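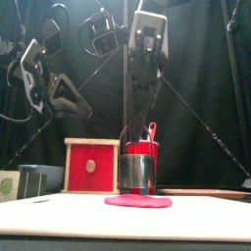 *Red cup on the table, black curtains behind.*

**To:** Riviere Choir list
**From:** Valentin Renaud
**Re: Which edition for the December concert?**
Wed 29 April

Romain Lacroix wrote:

> Before I order anything, can people look at the two editions of the Prondent carols? The old one is what most of us own, and it's full of pencil marks from the last time we sang it. The new one has the tenor line fixed in the third carol, but it costs more and the page turns look awful. I'd also like to hear whether anyone really wants to do all of them, or if we pick our favorites and fill out the evening with something else.
>
> Romain

Oh, please let's do all of them! I sat down at the piano with both books on Sunday afternoon and didn't get up until dinner was cold. I had forgotten how good the fourth one is, with the altos holding that low note while everyone else wanders off and comes back (altos, you know the one, and I know you complain about it).

I'm for the new edition, and I'll tell you why. The tenor line in the third carol has been wrong in our books all this time. There's a B flat on the second page that should be a B natural, and once you hear it the right way the whole chord opens up. I played it to my sister over the phone and she made me play it again. The new book also puts the translation under the notes instead of in the back, so we might all know what we're singing about for once.

Romain is right about the page turns. The one in the fifth carol comes right in the middle of the soprano entry. I think we can live with it if half the row turns early.

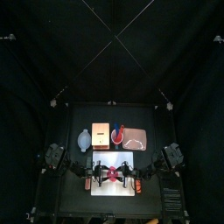 ## What it would cost

Susen Music will do us 87 copies for 1,239, and that includes shipping. If we want the full score for the organ as well, plus the string parts, the total goes up to 1,835. I'd love the strings! Four players would be plenty in that building, and the introduction to the last carol sounds thin on organ alone. But I can see the case for waiting a year on those.

Anyone who wants to keep their copy afterward could buy it for 20, and the rest go in the cabinet.

## Running order

My first try, so pull it apart:

- Carols one to three straight through, no applause
- The short organ piece Romain played last spring
- Carols four and five
- A reading
- Carol six, then the audience joins in on the last one

I timed it at a slow walk through my kitchen, singing every part badly, and it felt like a good length with a break after the reading. The Droltura hall has a lovely long echo, so we'll want to leave more air between the verses than I did.

Could section leaders write back with a yes or no on the new edition? And if anybody still has the recording from our last time through, please send it my way. I'd love to hear what we did with the ending.

Valentin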